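I'm looking for a match reporter! Maybe two, if the right two people turn up.

Quick background for anyone who hasn't bumped into us yet. I'm Thaddäus Schnyder and I run Kusport, a small website about lower-league soccer in our corner of the valley. I started it because I wanted to read a proper write-up of Hollenstein's away games and couldn't find one anywhere. That first report got 60 readers (I'm fairly sure my mother was several of them). Our biggest piece so far, the one on the Ralis cup upset in June, got 2,205, and the comments went on for days.

So now there are more games than I can get to, and I'm missing good ones. Last month I was stuck at a goalless draw while Kuner came back from three down on the other side of town. I'm still sore about it.

## What you'd be doing

- Going to one home or away game most weeks and watching all of it, including the dull bits
- Sending me five or six lines at halftime for the live page
- Writing a full report of up to 800 words by noon the next day
- Grabbing a quick word with a coach or player after the whistle – they're nearly always happy to talk, even after a loss
- Joining our planning evening once a month, where we split up the fixtures and argue about the table

The planning evenings are at my place, around the big table. Bring your laptop and your charger, stay for soup if you like. We start at seven and I try to have everyone out by nine, though it went a lot later when the new schedule came out. 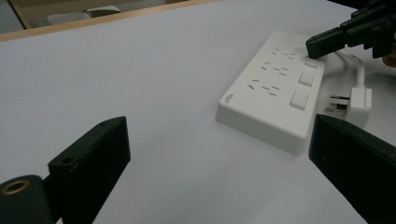 ## Who I'd love to hear from

You like soccer at this level, with the muddy goalmouths and the substitute keeper playing left back. You can tell me why a game went the way it did and not only who scored. You don't need a journalism degree or any clippings. If you've never written a report before, come along to a game with me first and we'll do one together.

A car helps for the Ralis games, as the last bus leaves before the final whistle. Everything else you can reach by train or bike.

One thing I'm strict about: if you play for a club or your kid does, you don't cover that club. Tell me up front and I'll put you on other games.

## Money

I pay per report, plus travel. It's a side job and it won't cover your rent. The whole budget for writers this season is 3,000 francs, from our two advertisers and the reader fund, and I'm happy to show you how it gets split up.

## How to apply

Use the contact form on the site and put "match reporter" in the subject line. Send me a few lines about yourself and a short report on any game you've seen lately. TV is fine, so is your niece's under-tens! Half a page is plenty. I read everything myself and I'll write back either way, but give me a week or so during cup rounds.

Posted September 16, 2020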